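In Defense of the Balloon

Every March, before my daughter's birthday, I receive the same advice from the other parents. No balloons this year, please. Use paper flags, use fabric, use the wooden rings from the shop on the corner. I listen, I say thank you, and then I go to buy a bag of balloons. I would like to explain why, because I think the case against the balloon is partly right and the people who make it deserve a proper answer.

I came to this country as an adult, and I learned the children's party here as I learned the grammar, by watching others and making mistakes. In my own childhood a balloon was a rare thing. My uncle, Sekar Purba, had a small stationery shop called Tarigan, and he kept the balloons in a glass jar next to the erasers. You bought one. You chose the color for a long time. You kept the balloon until it became small and soft with wrinkles, and then you kept it two more days. I am telling this so that the reader understands I don't speak for the big arches with hundreds of balloons in the entrance of a hotel. I speak for one balloon, or six, in a living room.

The arch is a different matter. Last year we were invited to a party which was decorated by a company named Flornia, and the arch went from one wall to the other in three shades of cream. It was beautiful and no child was allowed to touch it. At the end two people in black T-shirts came with scissors and trash bags, and the work of a morning was finished in a few minutes. I stood there with my paper plate and I felt a little ashamed for all of us. If somebody wants to forbid this, I will not stand in the way.

But a balloon which is not to be touched is a decoration, and decoration is the smallest part of what a balloon can be. A child who holds one learns something in the hands. It weighs almost nothing, and still it pushes back. If you hold it with too little strength it goes away from you, and if you press too much with one finger you feel the skin become tight, and your whole body knows that you should stop. I don't know another toy that teaches this so quickly. A ball forgives everything. A glass forgives nothing, and for this reason we don't give it to small children. The balloon stands between these two.

There is also the knot. I was 2 years married before I learned to tie one without help, and I still do it badly. You must stretch the neck, turn it over two fingers, and push the end through while the air wants to come out. My daughter watches this part with more attention than she gives to the cake. When I finally lay the thing down on a cloth, closed and complete, with its little tail, she looks at it as if I had made it myself, and in a way I did.

The color is important too, and here I have an opinion that nobody asked for. I prefer the pale ones that let some light through. A dark, shiny balloon is finished at the surface. A light blue one has an inside. It is wide at one end and narrow where the knot is, like a drop, and you see how thin it is, so you are careful with it before anyone tells you to be.
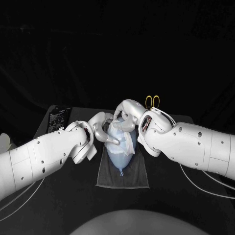
The objections, one by one

The first objection is the trash, and it is the serious one. A burst balloon in a park is a danger for birds and animals, and to let balloons fly away into the sky seems to me a very bad idea, even at a wedding, even for somebody we have lost. My rule is that balloons stay in the house. After the party I pick up every piece myself, also the little rings that hide under the sofa, and I put them in the trash. I don't pretend that this makes them clean. It makes them few, and it makes them mine.

The second objection is safety. Pieces of a balloon are dangerous for small children, and I don't argue with this at all. At our parties an adult blows them up, and the pieces are collected immediately. When the guests are very young, we have none. The mother who told me about this was quite strict with me – and she was correct.

The third objection is the noise. Some children are afraid of the bang, and some adults also. I was such a child. I can only say that I asked for the balloon anyway, every time, and carried it home with both arms around it and my face turned to the side.

The last objection is that a balloon doesn't last, and this one I can't accept. The fabric flags last. We own a set, brand Stindus, a gift, and they have been folded in a drawer for so long that my daughter doesn't recognize them. On the Tuesday after her last party she was still walking from room to room with a balloon that had lost half of its air. She put it on a chair at dinner. When it was too soft to stand by itself, she leaned it against the water jug, and we ate like that.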